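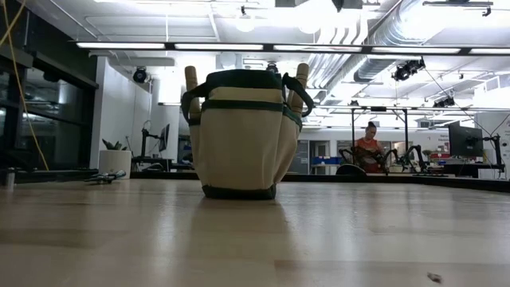

Stambridge Gardens > Newsletter > Plot News

Last updated: April

Shared beds: what changes this season

The waiting list for a full plot at Stambridge now stands at 109 households, and the wait is long. Over the winter we agreed to split the four old nursery beds along the north fence into half plots. Each half plot is big enough for salad crops, a row or two of beans and a few herbs. They will go to people on the list in the order they signed up. If you take a half plot, you keep your place on the list for a full one.

Hidayah Pattinasarany is handling the offers. She will email first and then call. Please answer within two weeks, even if the answer is no, so the offer can go to the next household. If your phone number has changed, let her know now.

Soil and compost

The nursery beds were tested in the fall. The soil is heavy and a little sour, and it drains slowly at the fence end. Ottmar Pfeiffer has limed the two worst beds, and they should not be limed again this year. Potatoes did poorly there in the past, partly from the wet and partly from scab, so new growers may want to start with beans, chard or squash.

The compost delivery from Skamamwood is due before the end of the month. We ordered 100 bags, the same as last spring. The price per bag has gone up slightly and we have passed that on. Collect your bags from the lower gate between 9 and noon and sign the sheet. Bags left there after the first week will be moved behind the water tanks. Leaf mold from the bays is still free. Take it from the left-hand bay only. The right-hand one was filled in November and is still mostly leaves.

Water

The tanks were cleaned in March and the taps are back on. The tap by plot 306 drips and a new washer is on order. Until it is fitted, close it by hand and don't use a wrench, which is how the last one split. Hoses may be used before 10 in the morning and after 6 in the evening. Watering cans can be used at any time.

Tools

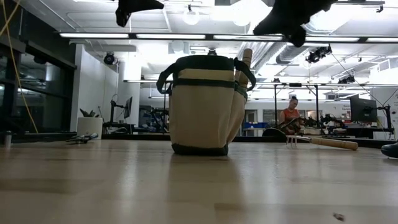 The shed has run short of hand tools every spring for years, and the half plots will make that worse. Full-size spades, forks and rakes will stay on the wall hooks for everyone. Hand trowels, forks and weeders are no longer kept in the shed, and growers are asked to bring their own. A canvas bag with outer pockets and two handles, like the beige and green one here, is plenty for a half plot and can hang on a fence post while you work. Longer handles can stand up above the rim, so they are easy to find. Mark your handles with paint or tape. Unmarked tools found on the paths go in the box by the door and are given away at the end of the season.

Syahrul Goh will sharpen hoes, shears and pruners on the first weekend of each month, starting at 10. Wipe the mud off before you bring them. He can't do serrated blades.

Seed swap

Seeds left from the swap are in the tin on the shelf in the meeting hut. There is plenty of lettuce, kale and a climbing bean that Kalliopi Bakalis has saved on her plot for several years. It is a late bean and needs a tall support. Sow it in pots indoors now, or straight into the ground once the nights are mild. She would like some seed back in the fall from anyone who grows it.

Paths and fences

Paths between plots must be kept wide enough for a wheelbarrow. Several have narrowed over the winter, mostly from raspberries. Cut them back on your own side and dig out any suckers. The rabbit fence has been patched near the lower gate, but the stretch behind the sheds still has gaps, so cover young brassicas for now.

Items for the next newsletter should reach Priya Lindgren by the middle of May.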